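From the Toy Shelf: The Kitchen Is Open Again

The play kitchen is back on the floor at the Musden toy library, and members have been asking about it since the doors opened in September. It went out on long loan, came home missing most of its food, and spent a while in the back room being argued over. Florian Trummer wanted to replace the lot. Mirjam Schnyder, who keeps the accounts, wanted Florian to see the accounts.

What we have now is a compromise. The fruit has been pared down to what small children really serve, meaning things they can pretend to drop. There's still a frying pan and a green spatula to go with it, though our younger chefs have always preferred frying fruit. 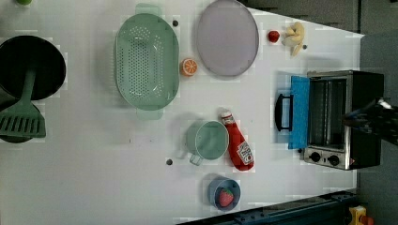 The old soup pot has been retired after long service as a hat. If you were fond of it, it's in the dress-up trunk, where it has arguably been all along. The Belleck branch has offered us a pot in exchange for our second train set, and talks continue.

We tried the new layout with the under-fives one morning at 9, and it lasted until a quarter past. The colander got the most attention. It was a helmet, then a boat, then a bed for a bear who was not feeling well. Draining was discussed but never attempted.
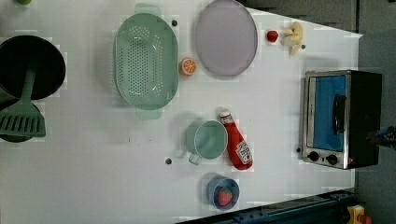
Borrowing the kitchen

The small pieces can be borrowed in a bag of 15, which has to come back as a bag of 15. We're relaxed about which order they go in. Substitutions are another matter: last year we were returned a real lemon, and it took us longer than we'd like to admit to notice.

The table and the oven stay here. Please stop asking, Wieser family. 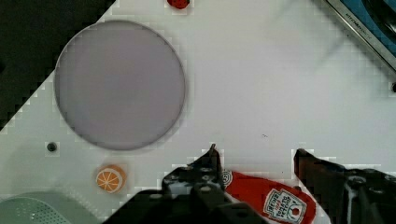 Cleaning is the part that never makes the poster. Warm water and a drop of dish soap will do for nearly everything, and the towels are under the sink. Pieces with grooves or a pattern, like the orange slice with its little segments, deserve a soft toothbrush and some patience. Flat, rimmed things are easy by comparison and tend to be claimed first by whichever parent knows this. Anything sticky that you can't identify goes in the gray tub for Mirjam, who has a strong stomach.

The kitchen is out whenever we are open. Last pretend orders at 5:30, please, as it does take a while to get the bananas back from people.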